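Notes on pattern repeat and wallpaper waste

I have been papering small rooms on and off for years, and the quantity I get wrong most often is waste. Area is easy. Waste depends on the pattern repeat, the match type and the wall height, and these interact in a way that the calculators on shop pages tend to flatten into a fixed percentage.

Start with the repeat. The repeat is the vertical distance from a point in the design to the next identical point. Plain papers have none. Small geometrics are often 2 or 3 inches. Large botanical and bird designs run from 19 inches to over 25. The number is on the label, usually next to a small symbol with two arrows.

The match type decides how one strip lines up with the next. In a straight match, the same part of the design sits at the same height on every strip. In a half-drop match, each strip is shifted by half a repeat relative to its neighbor. Free match means no alignment is needed, and the cut length is simply wall height plus trim allowance.

For a straight match, take the wall height, add 4 inches for trimming at top and bottom, and round up to the next whole multiple of the repeat. That figure is the real length each strip consumes. With a 19 inch repeat and a 91 inch wall, 95 inches is exactly five repeats and the waste is close to nothing. Raise the wall to 93 inches and you need 97, which rounds up to 114. Two extra inches of wall cost 19 inches of paper per strip. 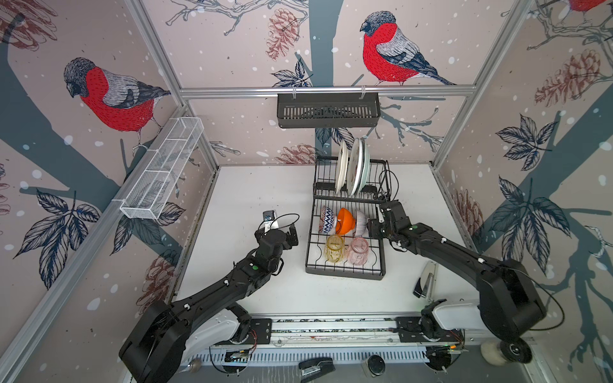
Bullfinches and pine cones on a pale pinkish-beige ground.

Half-drop papers can be cut more economically by working from two rolls at once. Odd-numbered strips come off one roll and even-numbered strips off the other. Each roll is then cut as if it were a straight match, and the half-repeat offset is lost only once, at the start of the second roll. Mark the rolls A and B in pencil before opening either of them.

The last room I did was a box room in Bremlow, papered with a large repeat from a line called Celtent. The shop calculator gave 5 rolls. Working by strips gave 6. I bought 6 and finished with one usable strip and a bag of offcuts, the longest of which was 62 inches. That piece went above the door.

Doors and windows should not be subtracted from the strip count unless they are wider than a full strip. Short pieces above and below an opening still have to match the strips on both sides, so they have to come from the correct part of the repeat. Offcuts will sometimes serve. Check the design position first and the length second.

Batch numbers matter more than any of this. Two rolls from different batches can look the same on the table and differ on the wall under side light. I write the batch number on the wall itself, behind the first strip, along with the strip length and the repeat.

Next job is the stairwell, where the wall height changes with every strip. I will post the cutting list once I have measured it.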